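4. What people told me about sleeping somewhere else

I should say up front that I came to this topic by being bad at it. I have never slept well on the first night in a strange bed, and when I started my project on guest rooms I figured that was my own little problem. Then I began interviewing people, and almost every conversation drifted toward that first night, whether I steered it there or not. So this section is longer than the one I planned, and the one on breakfast (Section 5) is shorter.

To recap from Section 3, I talked with 18 travelers who had stayed at one of two small hotels, the Irnik and the Brollora. The Irnik is the older of the two, on a street with a bakery that starts up before dawn. The Brollora sits out by the ring road and is quieter, or at least it's quiet in a different way. I did the interviews myself, mostly in the lobby, and mostly in December, when both places were half asleep and the front desk let me hog the good armchairs. Each conversation ran as long as the guest wanted it to. One lasted through two pots of tea and a phone call from somebody's sister.

4.1 The first hour

I'd expected people to talk about the mattress. They did, a bit, but what they really wanted to tell me about was the hour before they lay down on it. One woman said she can't sit on the bed until she has unpacked at least one thing. A man who travels for work (carpet samples, very heavy) told me he puts his shoes by the door in exactly the position they'd be in at home, then turns the TV on with no sound. Another guest walks the room clockwise. She was a little embarrassed about it and asked me twice whether other people did that. I told her I hadn't asked them!

I started calling these "settling moves" in my notes, and the name stuck. Out of the 18 people, 13 described at least one settling move without any prompting from me. I'm not going to make a big claim out of that. It's a small group, they all agreed to talk to a stranger about their sleep, and people who agree to that are probably people who think about their sleep. Still, I was surprised how fast the stories came.

What struck me most was how many of the moves involved clothes. I hadn't put a single question about clothes in my interview guide. But guests talked about draping a sweater over the chair, hanging tomorrow's shirt where they could see it from the pillow, folding the day's things on the bed before putting them away. One man said, "Once my stuff is on it, it's my bed." I wrote that down in capital letters.

Majumder's older essay on rented rooms makes a similar point about objects in general – that a room is taken over by being slightly messed up – and I think clothes are just the easiest thing to mess it up with. You've always got some with you. My guests weren't all messy about it, though. Several were much neater in a hotel than they said they were at home, and two of them told me their families wouldn't believe it.

4.2 The bed as a table

A related thing, and I nearly left it out, is that hardly anybody treats a hotel bed as only a bed. In the longer interviews people told me they ate on it, worked on it, sorted receipts on it, and wrapped a birthday present on it. The rooms at the Irnik have a desk about as wide as a cafeteria tray, so I have some sympathy. The Brollora has proper desks and the guests there used the bed anyway.

Efa Mostyn, who read an early draft of this section, pushed me on whether this was just a matter of space. She suggested I compare the two hotels room by room. I did try, using the floor plans each manager gave me, and I couldn't find much. Guests in the larger rooms spread out just as happily as the ones in the small rooms. If anything they used more of the bed, but I only have what they told me, and people are terrible at remembering where they put their things down.

The folding stories came up here again. For a good number of guests, the bed was where the suitcase got emptied and where it got packed back up, with one flat layer of clothing at a time laid out on the cover (Figure 1 gives the general idea).
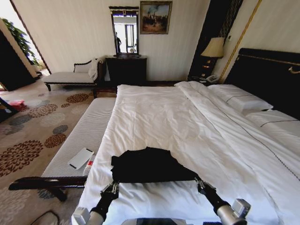 Figure 1. A black garment spread on a white duvet.

A few people had strong feelings about the cover itself. White bedding came up over and over as a kind of promise. Guests said it made them feel the room was clean, and then the same guests said it made them nervous about coffee. One traveler strips the top layer off and puts it on the chair the minute she arrives. Another never pulls it back at all and sleeps on top under his coat, which he described as "a habit from the army" and wouldn't discuss any further.

4.3 Did any of it help?

I wish I could say yes. I asked everyone to rate their first night on a scale from zero to 100, which in hindsight was a silly scale to hand to tired people. Most picked a round number and then argued with themselves about it. I did run the ratings through Stosteo, the little scheduling and survey program our department uses, and the guests with settling moves came out a bit higher. The gap was small enough that I'd rather not print it. Two different answers from two different people would have wiped it out.

What I can report is that the people with settling moves talked about the first night as something they had a hand in. The others talked about it more like weather. "You get a good one or you don't," said a guest at the Brollora, who had spent over 20 years driving between trade shows and had plainly given up on the question.

I'd like to follow this up with people on longer stays, a week or more, to see when the moves drop away. My guess is the third night. The shoes guy told me his stop mattering once he knows which light switch does what, and he usually has that worked out by then, except for the one by the bathroom – every hotel has one, he said, and it doesn't seem to be wired to anything.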